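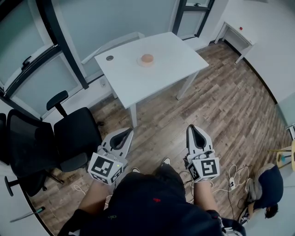
Notebook 2, page 65

Thursday, April 12, 2018

Back in the shared room at Trillwood after a good long break from the grippers, and oh, I had missed them. The plan for the evening was modest. Get both hands on, get both hands talking to the laptop, and do a few slow reaches toward the white table before anybody got ambitious. We managed most of that, and I am writing it up tonight while I still remember which screw was which.

The left one first, as it was the troublemaker last time. The jaw had been closing a hair late whenever I squeezed fast, and I had more or less decided it was the trigger spring. I swapped the spring for one of the stiffer ones from the Carrilho assortment (the tin on the middle shelf, please put the lid back properly, it pops off if you look at it) and it made the squeeze harder on the fingers and changed nothing else at all. So I took it apart again and found a burr on the inside of the slider, right where the two printed halves meet. Two minutes with a needle file and it moved like butter. The old spring is back in. I'm a little annoyed that I blamed it.

While I had the housing open I also reseated the little board and tidied the wire behind it, which was pinched flat against the corner post. It still worked, pinched, but I didn't like the look of it. The left light comes on yellow-green now as soon as it gets power, which is very cheering.

The markers are the part I want to be careful about. Each housing has its big square on the top face and the smaller ones tilted off to the sides, and the whole idea is that wherever I turn my wrist, the tracking has a marker to hold on to. That works nicely with my palms level and gets worse as I roll the hands inward. At 40 degrees of roll the left hand was still solid. At 65 it jumped all over the place, and the plot looked like somebody had sneezed on it. I think the side marker on that one is stuck down slightly crooked – I can feel a lip on one edge with my thumbnail. I'd like to reprint the whole set on the matte paper and stick them down again with a proper jig, instead of trusting my eye and a ruler as I did before.

The bun on the plate is the test piece for the pick-up task, for whoever reads this and is hungry. I like a bun for this. It has some give, it's round enough to roll away from you if you come in badly, and it punishes a heavy squeeze in a way that a wooden block never will. The pointed tips should get under the edge of it if I come in low, and the big teardrop opening leaves it somewhere to go. I'd still like to try a thin rubber lining on the inside of the jaws, the Drollska strip and not the foam, which sheds.

Floor notes. We have far too much cable down there. I was watching my hands the whole time, as one does, and my feet were left to fend for themselves among the white loops. Before the next session let's run the power strip along the wall under the windows and tape down anything that has to cross the floor. The chairs can go back a bit on the desk side too, so there's a clear path up to the table from the front. I'd put down tape marks for the table legs as well. The table sits at a slant at the moment and I rather like it that way – it lets me reach the plate without my elbows knocking together – but we need to be able to put it back exactly where it was.

Arms were tired after 20 minutes of reaching, which I'll blame on the winter. It would be worth weighing the two grippers on the kitchen scale. The right one feels heavier to me and I can't think of a good reason for it, other than the extra glue from the repair.

To do, in whatever order it gets done: reprint markers, make the sticking jig, weigh both, cut the lining strip, ask at Eddale whether they'll keep our slot through June. Also file the burr off the spare slider while I remember, it came off the same printer and probably has the same one.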